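I had been promising myself a day at the Nistwood Craft Open Studios ever since a leaflet came through the door in February, and when the chance came at last I took a flask, a cheese roll and far too large a bag, and went.

The studios are in the old seed works at the bottom of the lane, and you smell the place before you find the door (hot metal, wet clay and somebody's toast). I started at Cutitz, the stained glass people, who have the long room with the good windows. They let you have a go at scoring a straight line on a bit of plain glass, and I must say mine wandered off like a goat on a hill, but the second one snapped clean and I was pleased as anything! They keep 68 colours in racks along the back wall, and I could have stood there until closing, mostly in front of the greens. A half-day there costs £13 for children and a bit more for grown-ups, with all the glass included, and you make a small hanging panel which they finish off and post on to you.

Next door is Lovdale Pottery, where we were shown how a bowl is trimmed and how the handles are pulled for the mugs, a slippery business and much funnier than it sounds. They get 300 pots into the big kiln when it is packed well. I bought a jug with a slightly crooked lip because I liked it best, and it has been on the kitchen sill ever since, full of cow parsley.

After my roll (eaten on the wall, in full sun, lovely) I went up the iron stairs to Auer, who do enamelling. You sift the powder over a copper shape through a tiny sieve, holding your breath, and then it goes into the kiln for 2 minutes and comes out quite the wrong colour, and you stand there watching it turn into the right one as it cools. I made a leaf brooch. It has a bald patch near the stalk, but I wear it anyway.

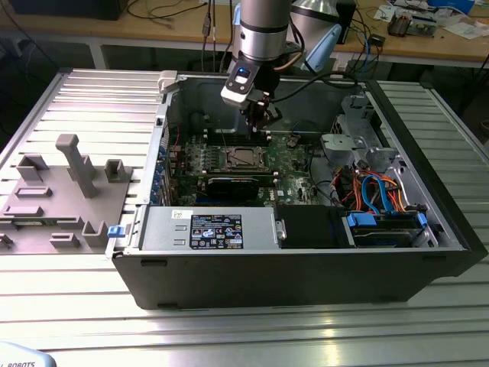
My neighbour, who did the enamelling the same afternoon, thought the session was too short for the money and would have liked time for a second piece, with the first one treated as practice. I can see the sense in that, though my own eyes were tired by then and I was ready for the tea room.

The tea room does a very decent lemon cake. Do bring cash for it, and wear shoes you don't mind getting clay on. Parking is in the field behind the works, and the gate sticks, so give it a good shove.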